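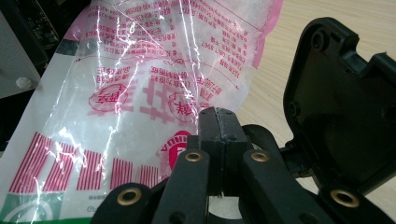 *Pinching a printed plastic bag by its edge*

## Can any of these machines do the putting-away yet?

**claeys_bench**, Thu 5 November

Plastic bags are the thing I keep coming back to. Two black fingers closed on thin film, clear in places, pink-red print all over it, wrinkled from top to bottom. Gripping a bit of the edge is one job. Opening the bag, putting something in and folding the top over is another, and I've not seen a machine do all of it without a person stepping in.

I pack spares for a living, 900 bags on a busy day. Would anyone here trust a machine with that now?

**oliwia_d**

For your sort of work, yes, if every bag is the same and comes off a roll. We've had a Fokitz bagger at our place since January. It blows the bag open with air, so there are no fingers involved at all. 3321 bags last week and I cleared four jams.

Used bags out of a kitchen drawer, no.

**Demetrius E**

Oliwia's machine is a packing line. The question was about chores. My mother wants something that will empty the shopping and fold the bags up after. She doesn't want a compressor in the hall.

**oliwia_d**

He asked about packing spares, Demetrius. Read the second paragraph.

**Demetrius E**

Fair enough, I read the title and stopped.

**talukder_o**

I'm less gloomy than most on here. Look at how the film sits between the pads in that picture. It's bunched up and there's glare all along the creases, and shiny clear film is hard for a camera to make sense of. Even so, the grip is on the edge, where you'd want it. Five years ago I was working with suction cups and they were hopeless on anything creased.

**ourania_p**

One grip in one photo tells you very little. What I'd want to know is how many tries out of a hundred. We trialled a Plutero arm on laundry bags. It got hold of 700 out of 1000 first go, and the rest needed a second or third try or a person. On a shop floor that's no use – somebody has to stand there all shift.

**talukder_o**

Laundry bags are heavier though. Was it the grip or the camera that let you down?

**ourania_p**

Camera mostly. It took hold of shadows. The pads also wore smooth and we didn't notice for a fortnight.

**claeys_bench**

Look at the seam on the pads in the photo, by the way. Rough and scuffed grey. How often do people change theirs?

**ourania_p**

Monthly now. Cheap enough if you cut your own.

**Soledad S**

Ikireo quoted us 304 a month to rent an arm for bagging and we said no. I can do a bag in four seconds with cold hands. Ask me again when it can pick one bag off a stack without bringing two.

**oliwia_d**

Mine does bring two sometimes. That was three of the four jams.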